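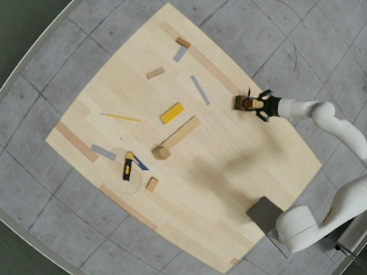
Brulldale should keep its open ski day in March and stop moving it about to suit the racing calendar, Naima Ouali told the club's evening meeting on Thursday. Families had turned up last winter to find the nursery slope closed for slalom training, she said, and a fair number of them had not been back.

The meeting agreed with her. The open day will go ahead in March, on the lower slopes at Brulldale, with lessons for beginners in the morning and a set of short races for children after lunch. Entry is free for anyone under 16. Adults who want a lesson will pay a small charge, which covers boots and skis.

Last year's event drew 420 people, the most since the club took over the running of it from the resort. The queue for hire boots went out of the door and down the steps for most of the morning, and two of the children's races had to be dropped when the light went. This time the hire room will open at 8 am and the races will start straight after the lunch break.

Lessons will be given by 21 instructors, five of them from the neighbouring club at Daston. Groups will be smaller than before. Taha Younis, who is drawing up the timetable, said beginners would be split by age as well as by experience, as some teenagers had felt awkward learning next to six-year-olds.

"They were polite about it, but you could see they would sooner have been somewhere else," he said.

The main change is a cross-country loop for people who have never tried it. It will start behind the lift station, follow the edge of the wood as far as the old sheep pens and come back along the stream. The whole loop is 2 km and mostly flat. Vusumuzi Hlongwane will lead the first group round at 10 am, and after that skiers can go at their own pace. Dogs are not allowed on the loop, though they may be kept on a lead near the car park.

Sledging moves to the bank on the far side of the road. Imad Ghanem asked at the meeting whether children would be able to cross safely, and was told that the road would be shut to traffic from 9 am until the last race had finished. Residents of the upper village can still get out by the Vodov road, which is being gritted the night before.

Hot food will be sold from the lift station, with soup, filled rolls and noodles from the Wattanapong stall, which ran out by one o'clock last year and is bringing a second van. There will be music in the afternoon, but it will be kept off until the lessons are over. Several instructors had complained of having to shout.

If there is too little snow on the lower slopes, the lessons will move up to the middle station and the sledging will be called off. A decision will be made at noon the day before and posted on the club's noticeboard and website. The loop needs less snow than the slopes and may go ahead either way.

Places on the lessons can be booked from Monday at the club office or by phone. Helmets are required for all children and can be borrowed on the day. Adel Zaki is taking names for the children's races, and entries close when the hire room opens.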